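Keep the Old Doors Open
Thursday, July 19, 2018
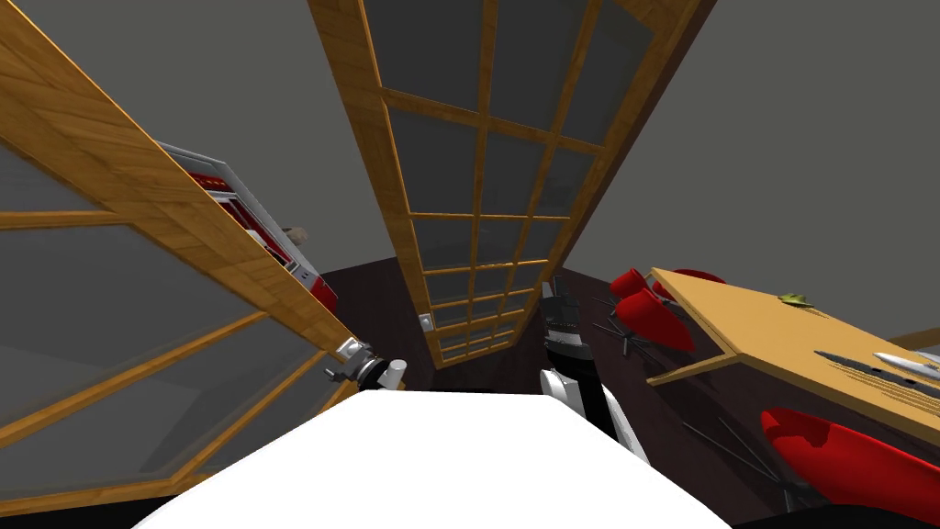

The parish council in Dronthorpe has spent the better part of a year deciding what to do with the reading room on Justard Lane, and the choice now before it is to sell the building or lease it to a private tenant. I think both are mistakes. The room should stay public, it should open on more evenings than it does now, and the village should pay for it.

The cost is the part people argue over, so I will start there. Keeping the room open for the year comes to £87 a household on the council's own estimate, and that figure includes the roof. Without the roof it is £68. I have heard it said at the bus stop and in the shop that this is a lot to ask for a room with some shelves in it. For some households it is, and the council should use the hardship discount it already has for other charges. For most of us it is a sum we spend without noticing.

The second complaint is that hardly anyone goes. The room is open on two weekday mornings and one afternoon, when most people who work are at work and children are at school. You cannot shut a place at the hours people are free and then use the attendance book against it. In May the council tried late opening for a fortnight, until nine at night, and the book shows 368 visits in that time. A normal month brings far fewer. I have not heard any councillor explain why the trial was stopped or why it was left out of the report.

Wilmer Usuga, who runs the language exchange, had to move it to his own kitchen when the late hours ended. He can fit six people round the table. There were nineteen on the list. Some of those people had moved here for work at the packing sheds and knew no one else in the village. A kitchen is a generous offer, but it is hard to knock on a stranger's front door, and easy to walk into a public building where you have as much right to be as anyone.

That is my main point, and it applies well beyond Dronthorpe. We have plenty of places where you may sit down if you buy something. We have very few where you may sit down and be left alone. When one goes it does not come back. Clivivcombe sold its institute to a firm called Cuervo on the promise of a community space on the ground floor. The space exists. It can be hired by the half day, in advance, with a deposit, and I have yet to meet a resident who has used it. The promise was kept to the letter and the village has lost its room.

A lease would be less final than a sale, and I accept that the people who favour it mean well. But a tenant paying a proper rent will want the building for itself, and a tenant who does not want that will not pay a proper rent.

The report also says that reading is done at home now, on screens. Much of it is. The forms for housing and school places are on screens too, and the room has the only public computer this side of the river. The queue for it on a Tuesday goes back to the coat hooks.

The council has asked for written comments before it votes. A petition of 400 names has already gone in, mine among them, but letters are counted separately and the clerk tells me she has received very few. They can be left at the office or pushed through the door of the reading room itself, on any day, open or not.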